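Workitz Two-Arm Table Cell: Demonstration Visits

Product group: bench automation
Supplied by: Prirnuvard
Demonstration room: Pimentel building, ground floor
Visit length: half a day

The two-arm table cell can be seen at work in our demonstration room before you order. You may come with your own team and stay at the table for as long as your visit lasts.
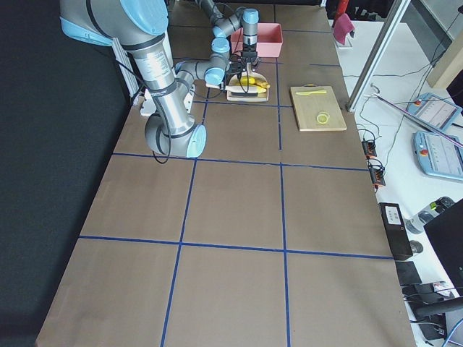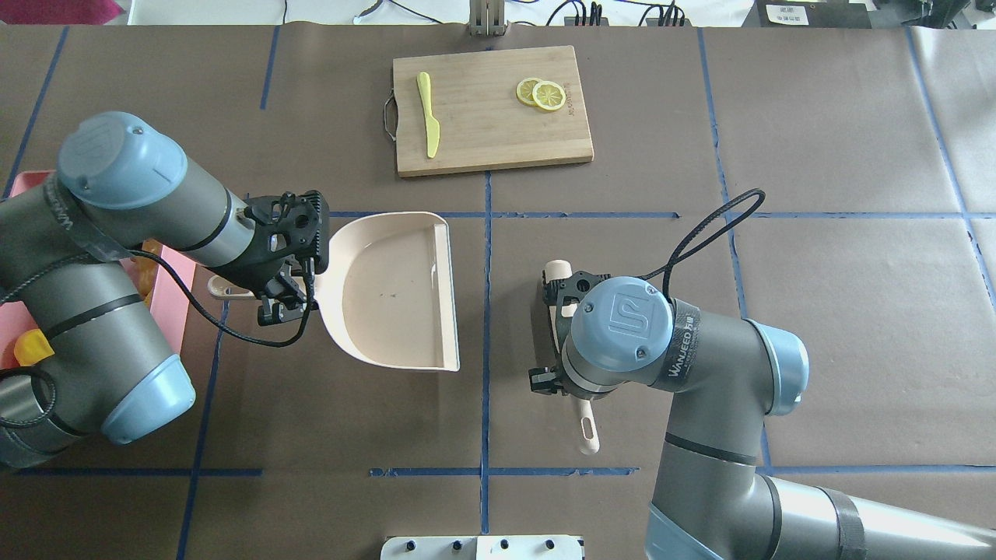

A visit to the cell is meant for people who must decide if two arms on one table are enough for their work. We begin with small kitchen tasks, for the reason that every visitor knows how they should be done and can judge the arms without special training. The table is covered with brown paper and divided by blue tape into a grid, and we recommend you make the same at your own site in the first weeks. When an object must go back to its place, the operator can simply say which cell. It is cheap, and the paper can be changed when it is dirty. For the sweeping task one arm holds the dustpan and the other holds the brush, so the two grippers have to agree on position and on speed. This is the part where visitors usually ask the most questions, and we leave time for it.

What is included in the visit

Introduction to the cell and its safety rules
Demonstration of single-arm and two-arm tasks
Time with the teach pendant, under supervision
Discussion of your own parts (please send drawings before)
Written offer after the visit, if you wish one

Groups can have up to 15 persons. With a bigger group we divide the people and repeat the program. Closed shoes are required, and long hair must be tied.

Ordering information

Demonstration visit, half day: order no. 448
Additional operator training, 4 hours: order no. 51
Planning software Senulau: licensed separately, please ask for the current version

The next open day is on 3rd September. For this day no order number is needed, but please register your name and company with us. Private visits can be arranged from March, also in Romanian language.

Contact for visits: Brândușa Mihăilă, Prirnuvard, demonstration room. Please write which tasks you would like to see, and if you will bring your own objects.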